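Zwischenbericht Reparaturtreff Britberg
Stand Dezember 2020, an die Förderstelle Clirnance

Kurz vorweg, ausführlicher Bericht kommt mit der Abrechnung.

Räume: Mietvertrag Teixeira-Haus unterschrieben, läuft seit September. Heizung geht inzwischen, Fenster hinten zieht noch. Vermieter weiss Bescheid, Antwort steht aus.

Betrieb: offene Abende im Herbst gestartet, jetzt wieder zu. Annahme nur noch an der Tür, Geräte werden einzeln bearbeitet und zurückgegeben. Klappt besser als gedacht, dauert aber. Viel Kleinkram: Toaster, Radios, Lampen. Nähmaschinen nehmen wir vorerst keine mehr an, keine Zeit dafür.

Geld: bewilligt 2000 Euro für Werkzeug und Messgeräte, davon 1000 ausgegeben. Rest ist verplant (Lötabsaugung, 2 Werkbänke), Lieferung verzögert sich. Belege liegen gesammelt im Ordner, Kopien schick ich nach.

Offen: Haftungsfrage bei Netzgeräten. Versicherung hat zweimal vertröstet. Zweigstelle Plevulwood ruht bis auf weiteres, die Schlüssel haben wir behalten. Aushang ist gedruckt, aber noch nicht verteillt.

Nächste Schritte: Werkbänke aufbauen, Terminliste online stellen, Preisliste für Ersatzteile fertig machen. 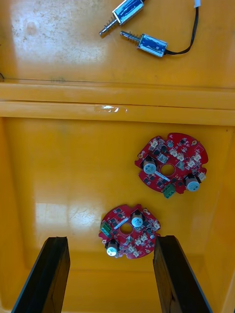

Verfallen die restlichen Mittel, wenn die Werkbänke erst nach dem Jahreswechsel geliefert werden?

Die Bestellung ist noch in diesem Jahr raus, laut Bescheid zählt das Bestelldatum. Rechnung reichen wir nach, sobald sie da ist.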